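Visit to the Troltuvstead recycling lab, July

Our repair club went to Troltuvstead in July to see the electronics recovery lab. The bus from Wultdale takes a little over an hour and stops at the gate. We signed in at the front desk, got visitor badges and safety glasses, and were in the building by 10 in the morning.

Rekha Bhatt met us and led the tour. She runs the teaching side of the lab, meaning she and her staff show the robot arms how to do a job. They don't write out each motion as code. A person does the job through the arm many times, every attempt is recorded, and the recordings are used to train the software.

The first stop was the intake hall. Old office computers come in on pallets, mostly from schools and county offices. The lab gets about 600 a month. Each one is wiped or has its drive pulled before anything else happens to it, and that step is still done by hand at a long bench near the loading door.

After that we went to the teaching room. It has 2 work cells, each built on a metal frame with an arm over it. One was down for maintenance, so we spent our time at the other. The task being taught was taking parts out of desktop towers. The operator lays the case on its side with the panel off and then works through the parts in the same order each time.

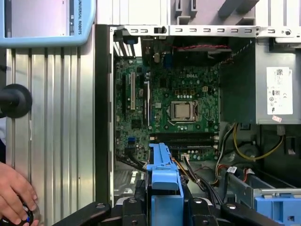

Rekha explained that there are two ways to teach. In the first, the operator holds the arm and guides it to the part directly. In the second, the operator sits back from the cell and drives the arm with a hand controller. Guiding by hand is easier to learn, but the person's arms can block the cameras. Remote control is slower at first and gives cleaner recordings. New staff usually start with the first and move to the second after a couple of weeks.

The fingers on the gripper are changed depending on the job. Memory sticks need a narrow pair. Cables are the hardest thing, she said, because they never lie the same way twice, and an operator will often nudge one aside without noticing it. That nudge has to be in the recording too, or the arm will try to go straight through the bundle.

We asked how many recordings it takes. For the memory removal task they had 199 good ones the week we visited and were still adding more. Bad ones are kept in a separate folder. An attempt is marked bad if the operator drops the part or stops for too long.

Some of us got to try the hand controller on a practice case. I took six tries to get hold of a memory stick and then pulled it out crooked. The delay is small but you feel it, and it is hard to judge depth from the screen.

Lunch was in the canteen, soup and sandwiches, paid for separately. The afternoon was a short talk on the Purkirari sorting line, which handles the boards once they are out of the cases. It was mostly slides and ran long.

Tours have to be booked ahead by email and groups are kept small. Wear closed shoes. The next club visit is to the cable plant at Painemal, and the sign-up sheet is on the workshop door.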